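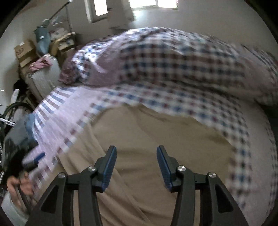 Budside, Sunday, July 30, 2023

5 min read

I have been putting off the clothes since June. The wardrobe in the back bedroom had got to the point where the door wouldn't stay shut, and the chair had become a second wardrobe. It rained from breakfast, so I gave the day over to it.

My way of folding is nothing special. I do it on the bed, because the bed is the biggest flat thing in the house and it is the right height for my back if I stand on the window side. I make the bed first. I used to skip that and end up folding on top of lumps, and everything came out crooked.

The brown things went first. I own far too much in brown and beige. I bought most of it when I worked at Praleo, where we were meant to look tidy but not smart, and I never got out of the habit. Spread out on a pinkish sheet with checks on it, a plain tan piece is at least easy to see. On the old cream cover I would lose a whole sleeve.

What I do with each one is shake it hard, once, and lay it down with the front facing the bed. Then I smooth from the middle outwards with the flat of my hand. If there is a deep fold running across it I lift that side and drop it again, which works better than pulling. Pulling just moves the crease somewhere else. I don't iron at this stage. Anything that still looks bad after smoothing goes on a hanger in the bathroom overnight.

I tried one of those folding boards from Ametlow a while back. It made very neat squares, all of them slightly too wide for my drawers. It went to the charity shop.

Trousers take me longer than tops. I match the hems before I do anything with the waist. Hems are stitched and they stay where you put them, while the waist end bunches up and wants to roll over. So hem flat, legs together, and then work upwards.

I should say something about the cover, as I was asked about it the last time I wrote about this room. It's polka dots at one end, then a band of pale flowery pattern, and then it turns into patchwork squares in maroon, pink, grey and various blues. It looks as though two people designed it and didn't speak. I like it. The squares are handy for folding too — I line a hem up along the edge of a row and I can tell straight away if it's going off at an angle. 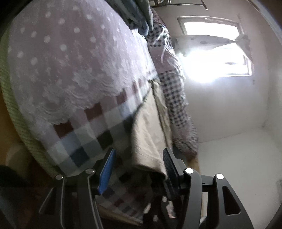

What stayed and what went

I had meant to be strict. The rule was that anything I hadn't worn since last summer would go, and I broke it for two jumpers and a linen shirt with a missing button. I do have the button. It's in a saucer in the kitchen.

Most of the work trousers went into the bag. One pair I kept for painting the fence, which I will probably do in an old skirt anyway.

The thick Þrastardóttir cardigan is staying whatever happens. It sheds on everything and it takes up half a shelf, but I have never been cold in it. I've put it in a pillowcase at the top of the wardrobe until autumn.

Socks I did in front of the radio after tea. There were odd ones left over and I have given them until the end of next month to find their partners.

The wardrobe door shuts now. It still needs a push at the bottom where the floor slopes. Next job is the airing cupboard, and I'm not looking forward to it, as the towels are stacked in front of the boxes and the boxes have to come out first.

100 shares
Comments (896)
Search this blog Go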